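Konia Hospice Ride: Progress Report to the Gallov Fund

Print this page | E-mail this page

Prepared by Tirta Pelupessy, ride coordinator

This report covers the period from the grant award to the end of April. The grant pays for route safety, the support van and rider insurance. Everything riders raise goes to the night nursing service at Konia Hospice.

Registration. We opened sign-ups on a Friday at 7 a.m. and had 59 riders by the close. Most are first-timers. Two have withdrawn through injury and their places went to the waiting list.

Route. The ride is 1,177 miles, starting in Sura and finishing at the hospice gate. We changed the fourth day after the county closed the bridge at Ong. The new road is longer and has a steep climb late in the afternoon, so lunch moves forward by an hour. The permit for the last section is still outstanding. I have called the county office twice and will call again next week.

Fundraising. Riders have turned in $1,622 in early pledges. That is low. Last year most of the money arrived in the final month, but I would still like to see more by now. Each rider has been sent a new pledge form, and the online page now takes monthly gifts.

Training. Group rides leave from the Sura library every weekend. Turnout has been uneven. The hill sessions are popular, and the early morning ones are not. A basic repair class covered flat tires and brake cables, and we will run it again for those who missed it.
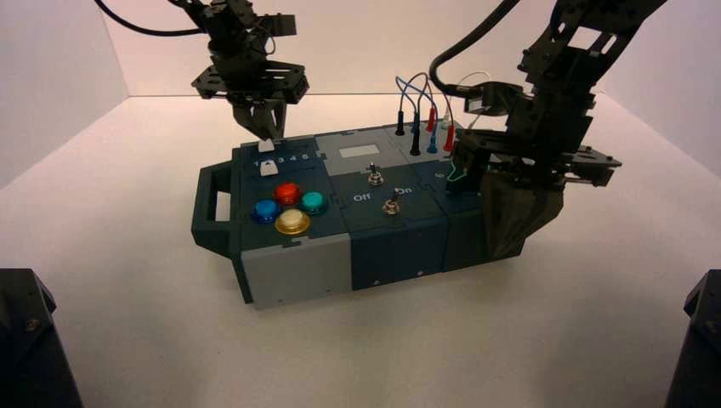

The task box on the table, with both arms over it.

Spending. The van deposit and the insurance are paid. Radios came in under budget. We ask to move the difference to overnight lodging, where one motel has raised its rates.

Next steps. Settle the permit, confirm the medical crew, and mail route books to riders.

Comments

pedalmom: Is there a lunch stop on the new fourth day or do we bring our own?

R. in Sura: Please put the pledge form at the library desk too. My neighbors don't do online.

hillclimber2: I drove the detour Sunday. Rough shoulder past the gas station, bring wider tires.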